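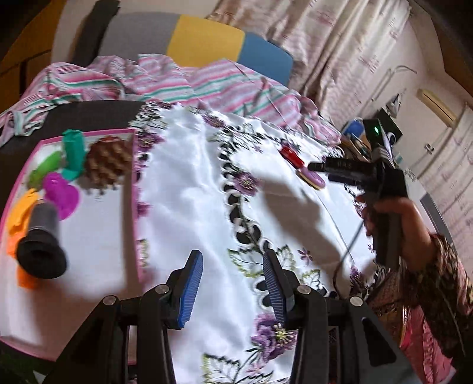

Weno hand gripper, two-finger, for teaching pick and place work

20 December 2018
By Maribel Huaranga

Quick page, full spec sheet comes in January. People keep asking so putting up what we have.

The Weno is the hand-held half of the Garkitz sorting setup. You hold it, you do the job the way you always do it, and the recordings go to the arm on the line. Same two-finger layout on the arm. No programming on the floor. The person who knows the job teaches the job, on a table, with small mixed stuff of all shapes.

What you get
- gripper body, black, two linked fingers
- ribbed blue pads, one per finger, swap them when they get smooth
- camera module on top, with indicator light
- cable, 3000 mm. Route it away from your wrist, it does loop down and catch
- spare pads, 6 pairs
- carry bag (gray or black, whatever is in stock)

Sold single or as a pair. Most shops take the pair, so two people can work the same table, or one person with both hands.

How the work goes now

Bivia has had Weno on the mixed returns bench for 7 months. Before, returns meant standing at the bench all shift picking small pieces out of bins, one after the next. Sore thumbs, lots of overtime before the holidays. Now the arm takes the easy shapes and the bench crew teaches it new ones in the morning, then does checks and the odd pieces by hand. Ea Bergmann runs the bench and set the rule that teaching time is paid at the higher rate. Good rule, copy it.

Round things are the hard part. A clear sleeve over a dark body, a shiny red cylinder at an angle, anything smooth that wants to roll. Come in level, pads on both ends or both sides, close slow. If you squeeze fast the piece kicks out. Record it slow and the arm does it slow, wich is what you want for the first week.
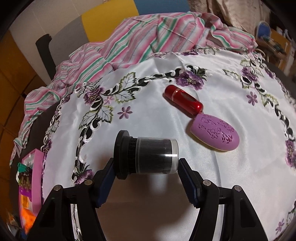 Does it cut jobs?
At Bivia the bench crew is the same size as before. Hours moved: less picking, more teaching and checking, and one temp contract for the holiday season was not renewed. Ask your own manager what the plan is before the boxes get opened, and get it in writing.

Setting up

Any steady table. A cloth on top is fine, even a shiny one, but pull the folds flat where you'll be picking. Leave the clutter at the sides if that's how your bench looks, the arm has to learn your bench. Short sessions. 18 minutes then swap hands or swap people, the grip gets tiring no matter what anyone says.

Fingers open, over the piece, close, hold, lift, set down, open. Keep the wrist out of the way of the camera. Do it again from the other side. Bad takes happen, mark them and go on, no need to start over.

Who sees the recordings

Comes up every time. They show hands and sleeves and whatever is on the table, so agree first on who gets to look. Garkitz supplies a one page form. At Ospina the crew asked that takes never be used to time people, and that went into there agreement.
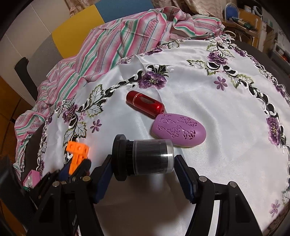
Brayan Cabrera writes that he liked the tool but the first weeks were slower than picking by hand, and that his boss at Ospina kept the old daily target anyway. He would tell any shop to drop the target until the arm is pulling its share.

Fair. Added to the setup sheet.

Care

Wipe pads with a damp cloth, no solvent. Check the four finger pivots every week, snug, not tight. Don't hang it by the cable. Loose finger = bad recordings, and you only find out later on the line.

Orders and loaners: Hortensia Escobar, Garkitz sales desk. Pairs ship first, singles after the holidays.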